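Handout 6: Looking Over a Two-Arm Tabletop Kit Before You Sign for It
Course: Buying and Living With Small Automation
Dec 17, 2019

Welcome back, everyone, and thank you for the very lively discussion of conveyor quotes last time. I have read all of your one-page summaries and will hand them back at the break. Tonight we move from things that carry to things that hold, and our subject is the Darer bench kit, the two-arm package that several of you asked about when we went through the catalog in November.

As before, please treat this handout as a companion to the talk. There is wide space at the end of each section in the paper copy, so do write in it!

What is being offered

The Darer kit is sold by Trarngate as a complete bench package. You get two arms, a parallel gripper for each, a wrist camera for each, the cabling, and a license for the Hundano software that records and replays motions. The bench itself is extra, and so is any kind of enclosure, and I would like you to underline that, as the enclosure is where the Rinaldi bakery project (our case study for the rest of the term) went over its budget before a single arm had been bolted down.

The basic price we were quoted works out to 664 a month on the lease plan, with a setup fee of 100 on top. We will use those two numbers in the worksheet. They don't include spare finger pads, and the pads are a wearing part, so somebody on your side has to keep an eye on them and keep a set in a drawer.

Why two arms

This is the question I get most often, and it's a fair one, because a second arm is a lot of money and a lot of extra cable. A single gripper does very well with a block, a box or a bottle with straight sides. It has a harder time with anything that gives when you squeeze it, or that sits inside something else and has to be separated from it. At home you would use your other hand without thinking. You steady the jar and turn the lid, or you hold both sides of a flimsy thing so it doesn't tip.

Stacked cups are a favorite exercise for just this reason, and I'd encourage you to ask for one at any demonstration you attend. The fingers have to meet the upper cup from both sides, at much the same height, and leave the lower one alone. If one arm presses harder or sooner than its partner, the whole stack wants to slide.
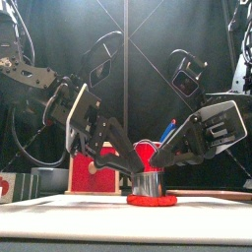
What to look at in a cup exercise

Start with the finger pads, and where they touch. The red cup has a flared rim, and it is bent where the fingers press on it, while the metal cup underneath stands on its coaster. For a buyer the interesting matter is how much bending you are willing to put up with. If your product is a paper sleeve or a soft tub, a dented rim is a reject. If your product is a shop rag, who cares? Write down your own limit before the demonstration, and then hold the seller to it.

Next, think about what rides along. A pen standing in the red cup makes the exercise a good deal more like real work, since a loose item can lean and shift and get in the way of a finger. When we draw up our test lists, I want every one of you to include at least one object that has another object in it.

Then there is the shiny cup. Polished metal mirrors whatever is near it, and that can be a nuisance for a camera. Ask the seller to repeat the same task with a dull cup and with a polished one, under the lights you have in your own building, and compare the two.

Last, please look at the cables. Each wrist camera has one looping over it or curling up from it, and the left arm has another hanging in a wide curve beside it. A cable needs slack for the wrist to turn, but slack can also snag. Ask how it is tied down, who replaces it, and whether the arm has to come off the bench while they do.

How we will score it

The Hundano license lets you save a motion and run it again as often as you like, so there is no excuse for judging a kit on one good try. For the exercise in our worksheet, plan on 80 runs of the same task. The pass mark is 77. I know that sounds strict, and we had a good long argument over it last year, but please keep in mind that every miss means a person has to walk over and set the bench up again, and that person has other things to do.

A run counts as a miss if the upper cup is dropped, if the lower cup leaves its coaster, or if anybody has to reach in and help. A dent counts only if it goes past the limit you wrote down earlier.

For next time

Read the Trarngate service terms, especially the pages on response time and on wearing parts. Fill in the lease table for the first year, with the setup fee on its own line. Bring two objects from your own kitchen or shop, one that sits inside the other, and be ready to tell the group how you would want a pair of grippers to take them apart. Please, no glass this time.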